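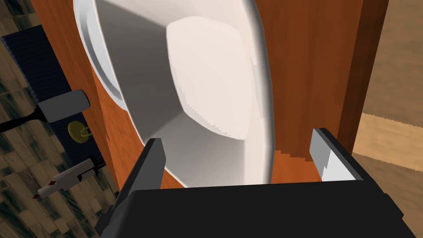
Von Eglītis, Einkauf und Geräteplanung bei Grarkby
Lesezeit: kurz, versprochen

Ich suche Verstärkung! Genauer gesagt jemanden, der mit mir zusammen plant, was wir im nächsten Jahr an Robotertechnik anschaffen, und der dabei keine Angst vor Tabellen hat (ich habe selbst ein bisschen Angst vor ihnen, deshalb die Anzeige).

Kurz zu uns: Bei Grarkby lassen wir zweiarmige Haushaltsroboter erst mal in der Simulation arbeiten, in Bädern, Küchen, Esszimmern. Erst wenn eine Aufgabe dort durchgespielt ist, reden wir über echte Hardware, also über Greifer, Arme, Ersatzteile, Rechenzeit und leider auch über Versandkosten. Und genau da kommst du ins Spiel. Unser Projekt heißt Promance, und die Einkaufsliste dafür ist inzwischen länger, als mir lieb ist.

Was du machen würdest: Angebote einholen und vergleichen, mit unserem Simulationsteam klären, welche Greifer wir wirklich brauchen, und daraus einen Plan bauen, den auch die Buchhaltung versteht.
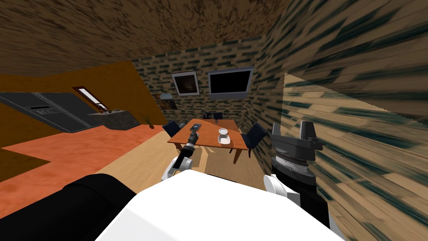 Dazu gehört, dass du dich öfter mal zu den Leuten an den Rechner setzt und fragst: Reicht für den Esstisch derselbe Greifer wie fürs Bad? Bei einem Satz Greiferfinger liegen zwischen zwei Angeboten schnell mal 971 Euro, da lohnt sich das Nachfragen! Lizenzen und Wartungsverträge laufen bei uns über Prillier, das System zeige ich dir in Ruhe.

Mitbringen solltest du Erfahrung im technischen Einkauf oder in der Projektplanung, gutes Deutsch und brauchbares Englisch für die Telefonate mit Lieferanten. Programmieren musst du nicht können. Wenn du schon mal ein Gerät bestellt hast, bei dem am Ende der Adapter fehlte, verstehen wir uns bestimmt.

Die Eckdaten: 40 Stunden pro Woche, Einstieg mit 2.864 Euro brutto im Monat, erst mal befristet auf acht Monate, Start im Februar. Verlängern würde ich sehr gern, das hängt am nächsten Budget (und das schreibst du dann ja mit).

Schick mir einfach deinen Lebenslauf und ein paar Zeilen über eine Anschaffung, die du geplant hast, gern über das Formular unten auf der Seite. Ein förmliches Anschreiben brauche ich nicht. Ich melde mich bei allen!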